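Small Business > Food & Drink > Setting Up a Snack Counter

Print this page | E-mail this page

How to Set Up a Small Snack Counter That People Love Stopping At

February
By Begoña Echevarría

I have put together snack counters in a bike shop, a swim club, two office lobbies and the back of my cousin's laundromat, and I still get a little thrill every time somebody walks up to a new one and buys the first thing. It's such a small business, and there's so much to play with! You don't need a food background. You need a table, a few weeks of patience and some curiosity about what people reach for at three in the afternoon.

What follows is the way I do it now, after plenty of counters I would lay out differently today.

Before you buy anything

Go and stand where the counter will be. Do it in the morning, do it at lunch, and do it once more late in the day. Watch which way people walk in and where their eyes go. At Ellwood, the office building where I set up my second counter, I had picked a lovely bright corner by the window, and then I watched an entire lunch hour go past with every single person heading for the elevators on the other side. We moved the plan across the lobby that same Tuesday.

Call your local health department next. Rules for wrapped, shelf-stable food are often lighter than rules for anything that has to be kept cold, but they differ a lot from place to place, so ask about both even if you only plan to sell candy. Write down the name of the person you spoke to. If you're in somebody else's building, get their permission in writing too, with a line about who pays for the electricity.

Choosing the table

Go for a surface you can wipe down in one pass. Plain and mid-toned is my favorite, because crumbs show up enough for you to notice them but the whole thing doesn't look grubby by noon. White is gorgeous for a day. Patterned tablecloths hide the stock and end up on the floor.

Height matters more than people expect. If most of your customers will be standing, a table at hip level with a raised stand on it works well. If you've got kids coming through (the swim club!), keep something at their level and keep the glass bottles well away from it.

Showing off the candy

Stepped stands are my favorite piece of equipment in the whole business. Each row sits a little higher than the one in front, so the back row gets seen, and a clear one lets the wrappers do all the color work.

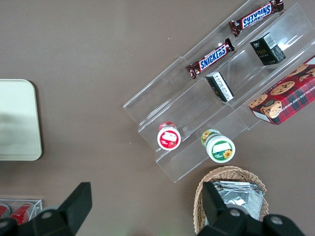 Snickers bars on the clear tiered stand.

Start with bars everybody knows. I know it's tempting to open with the fancy sea salt things, and you can absolutely bring those in later, but a familiar wrapper tells people from across the room what kind of counter they're looking at. Give your best seller two rows for the first month. Put the gum and mints closest to the register or cash box, and leave yourself a row for trying things out. My trial row is the part I look forward to most. At the laundromat it had sesame brittle in it for a week and I couldn't keep up.

A few habits for the stand:

- Face every label forward when you restock.
- Put new stock behind old stock, every time.
- Empty the rows and wipe them with a damp cloth once a week. Clear plastic scratches, so use something soft and skip the scouring pads.
- Keep chocolate out of direct sun and away from the coffee machine.
- If a row looks thin, close it up by spreading the neighboring items over.

Adding sandwiches

This is where a candy table turns into a place people plan their day around. It's also where you need to be careful, so start small. I'd begin with five sandwiches a day in two kinds and see what happens. When I set up at Gelow, the swim club, I ordered 18 on the first day out of pure excitement and took most of them home. My neighbors were delighted.

Buy from a supplier who labels every pack with the ingredients, the allergens and a use-by date. Ask what time they deliver and what happens when they're late. Dean Rowbotham, my supplier for the two office counters, sends me a text when his van leaves, and I would pay extra for that text alone.

Keep the main stock in a refrigerator with a thermometer in it, and check the thermometer when you open and again after the lunch rush. Cold food should be held at 40 degrees Fahrenheit or below. Bring out only what you're about to sell or hand over, and use a tray with a low rim so you can carry it level and set it down without anything sliding off.
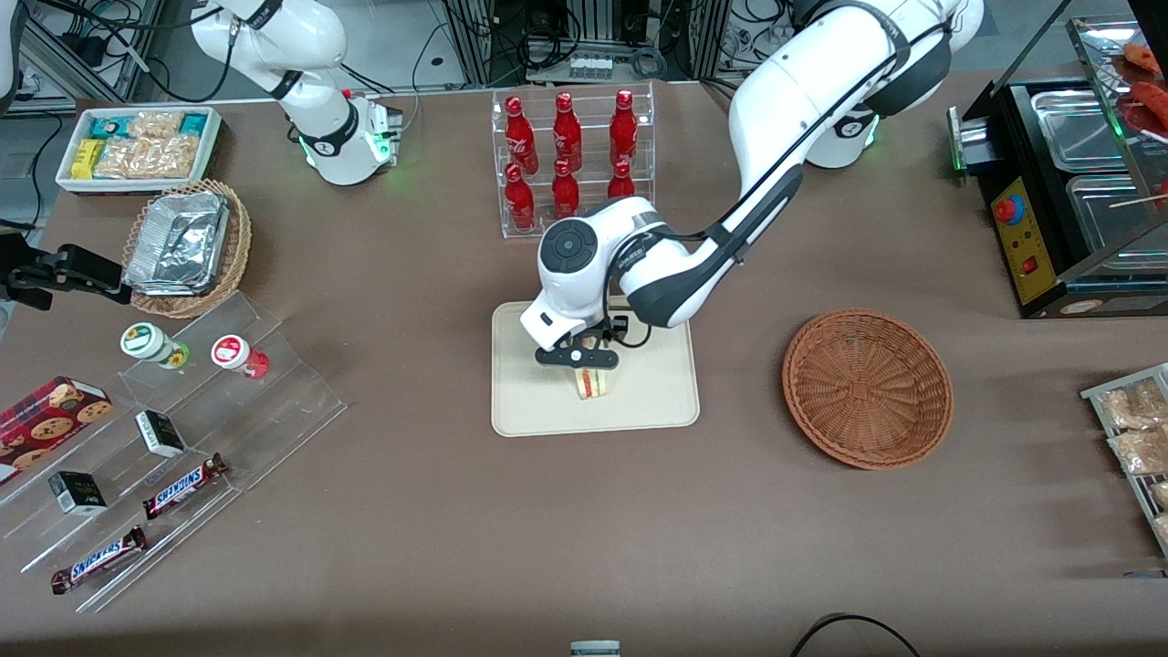
A wedge sandwich standing upright on the tray.

Cut wedges sell better when the filling faces the customer. People choose with their eyes, and a line of color between two slices of pale bread beats any sign I've ever lettered. Lay them flat and all you've got is bread! If you're making your own labels, put them on the side or the back so they don't cover the good part, but make sure the allergens can be read without picking the pack up and turning it over four times.

Prices and paying

Round your prices. Quarters are fine, nickels are a nuisance, and a line of people digging through their pockets will wear you down fast. I write prices on small folded cards, one in front of each row, in thick black marker. Chalk looks charming and rubs off on sleeves.

Take cards if you possibly can. Read the fees before you sign up, and raise the price of your cheapest item a touch if the fee eats most of it. For cash, start each day with the same float and write it on a slip inside the box, so closing up is a quick subtraction.

An honesty box can work in a small office where everyone knows everyone. I ran one at Saso, a design studio with a tiny kitchen, and it came out nearly even each month. I wouldn't try it in a lobby.

Keeping a sales notebook

I love my notebooks. Every evening I jot down what sold, what ran out and what the weather was doing. After 3 weeks you'll start to see patterns, and they're different everywhere. Rain sold soup crackers at Ellwood. At the laundromat Sunday nights were all peanuts, and I still couldn't tell you why.

Use the notes to set your next order, and be ruthless about things that don't move. If something has sat there for a month, mark it down, sell it off and give the row to something new. Ask people what they'd like, too. Tape a sheet of paper to the table with a pen on a string. You'll get some silly answers and you'll get your next best seller, often on the same sheet.

Closing up each day

Throw out any sandwich that has reached its date or been out of the refrigerator too long. Put the lid on the candy or drape a clean cloth over the stand. Wipe the table, wash the tray in hot soapy water and let it air-dry. Count the cash, write up the notebook, check the refrigerator door.

I named my own little operation Sturutik and painted the sign myself, which took a whole weekend and was tremendous fun. Pick a name early if you can. Mine went on the price cards, the notebook and the cash box, and customers started using it within days.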